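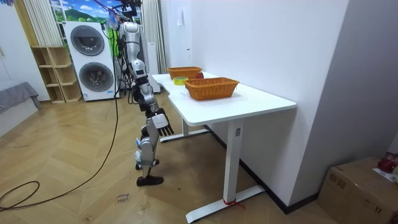

## Nillon Cinematography Residency: Progress Report, February 2020

This report is submitted to the Fagerlund Fund under the second-year agreement.

**Activity.** Four resident cinematographers have each programmed one month of the Trirnance online gallery. Followers rose from 2,171 to 3,000 over the period. The lens workshop at Norkudia was fully enrolled, with a waiting list.

**Expenditure.** Honoraria were budgeted at $2,220 and paid in full. A further $800 for captioning remains uncommitted, and we request approval to carry it forward to July.

**Variations.** The colour grading seminar has been rescheduled to the next quarter owing to a clash with a resident's feature shoot. No change to the total grant is sought.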